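November. Written in bed, pen going, so it'll be short (it won't).

Drying day. First one in what feels like a month. Barometer in the hall said 1024 when I came down and I tapped it like Dad used to and it stayed put. Kettle on, machine on, bedding first. Always bedding first on a dry day, the rest can hang over doors if it has to but sheets over doors is how you get that smell.

Out on the line by eight. Frost still on the bottom half of the lawn, hands like raw sausages. Two sheets, the big duvet cover, pillowcases doubled up to save pegs. The pegs are a disgrace. Bought a bag of 200 from Michiels in the spring and half of them have gone at the spring, you squeeze and the whole thing comes apart in your fingers. Old wooden ones of Mum's still going strong. Must ask at Michiels if they do the wooden sort. Must also take back the lightbulb.

Mervyn Inskip over the fence, in his dressing gown. Says it'll turn by three. Says he can feel it in his knee. I said the barometer says 1024 and he said well the barometer hasn't got a knee. Didn't have an answer to that so went in.
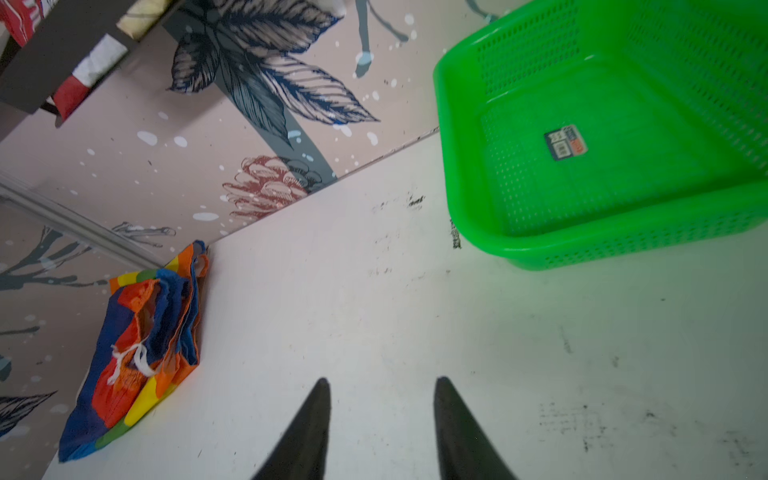
Green basket. Good airy holes in it.

Second load was all the summer stuff, which should have been washed and put away in September and has been sat in a heap at the bottom of the wardrobe instead. Found it yesterday when I was after the thick socks. Linen shirt with gravy on, or something like gravy. Three odd sandals. The swimming things, dried stiff as card. Put the lot through on a thirty with the last of the Hidau powder, which I don't rate. Cheap, granted. Leaves a white bloom on anything dark and the scoop is too small, so you do two and then wonder if you should of done one.

Note for next year and I will be reading this next year: wash summer things BEFORE they go away. Sun cream goes yellow if you leave it. Round the collars especially. I had a go at the linen shirt with washing up liquid and an old toothbrush and it came up alright, not perfect. Washing up liquid on dry, leave it half an hour, then rinse. Don't wet it first. Mum always said vinegar but I've never got on with vinegar, the whole house smells of chips.

Elastic. This is the other thing. Anything with an elastic waist is not to go near a radiator. Ruined two pairs that way last winter, they came off like lasagne. Flat, folded loosely, somewhere airy. It takes ages but they last. 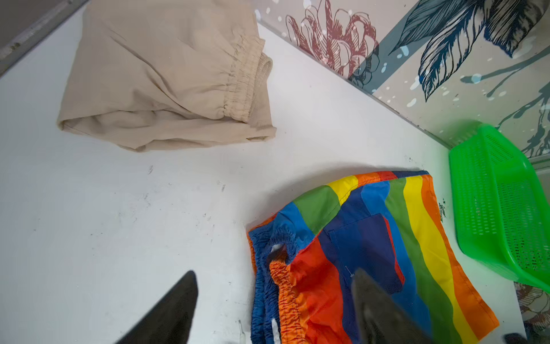
Stripes and beige. Summer colours, in November!

Broke off at half ten for the bus. The 277 into Nasgate, late, and then a detour round by the school where they've got the road up again. Sat behind a woman with a wet dog. Library books back, one fine, paid it. Went to the launderette to ask about the big blanket as it won't fit in ours, not without walking the machine across the kitchen floor. They want it left overnight. Didn't have it with me obviously. Another trip. Asked about the service wash while I was there and they fold it for you and everything and I stood there thinking about it far too long, with the girl waiting.

The launderette was warm though. I could of stayed all day. Everyone staring at the drums. An old boy with one shirt going round, just the one, on its own.

Bread, milk, stamps. Forgot the lightbulb.

Home ten to two and sky already gone that dirty colour over towards Brinddale. Ran out in my good shoes. Sheets dry, thank God, duvet cover dry bar the hem, which always hangs in a bag shape and holds the water. Should peg it open end down. I know this. Got it all in over my arm and dropped a pillowcase on the path, so that's back in the wash.

First spots ten past three. Mervyn at his window. He actualy pointed at his knee.

Spent the rest of the afternoon folding. I don't mind folding. Radio on, a programme about canals. Fitted sheets I have given up on, they get rolled. Everything else into thirds and then half. Shorts in half down the middle, then up, waistband on the outside so you can see whose they are when they're in the drawer. Summer things in the bottom of the blanket box with a bit of soap in an old sock. No room for the linen shirt so that's on a hanger behind the door where it will stay till May I expect. 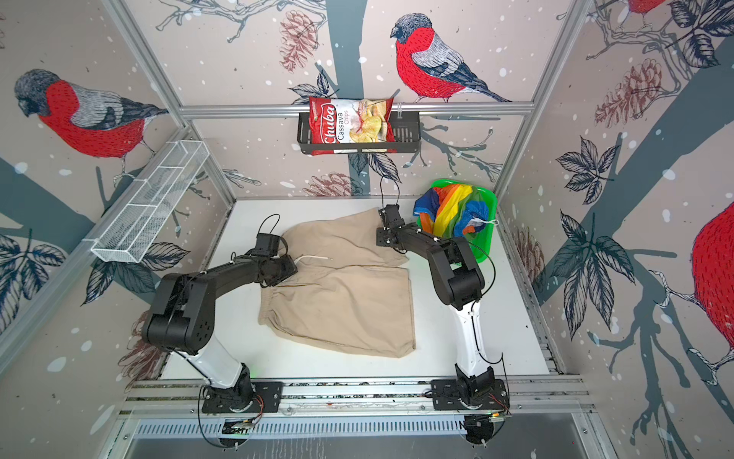

Bullfinches and fir cones. Very wintry, very nice.

Which reminds me, bullfinches, haven't had a real one in the garden since the plum came down. Used to get a pair every winter after the buds. Dad hated them, I never did. Put some seed out tomorow and see. Blackbird was in under the hedge all morning chucking leaves about and a robin had a good look in the peg bag.

Cleared the drawer in the spare room too as I was on a roll. Four tea towels nobody likes, a tablecloth with a burn, one glove. Kept the tablecloth. The burn would go under the fruit bowl. Rest to rags.

Tea was late. Egg on toast and then crisps out of the bag standing up, so that's me caught. Still fancy something salty now and it's gone ten.

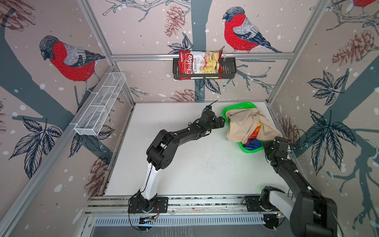
For tomorrow

Pillowcase. Dark wash if it's fine, if not leave it, don't start and have it hanging about till Christmas.

Blanket to Nasgate, get the early one before the school traffic. Take the blanket this time. TAKE THE BLANKET.

Michiels: wooden pegs, lightbulb, different powder, not Hidau.

Seed for the birds. Fat too if they've got it.

Ring about the gutter, it's dripping right over the back step and I could hear it all through the canals.

Give Mervyn his dish back. Don't mention the knee.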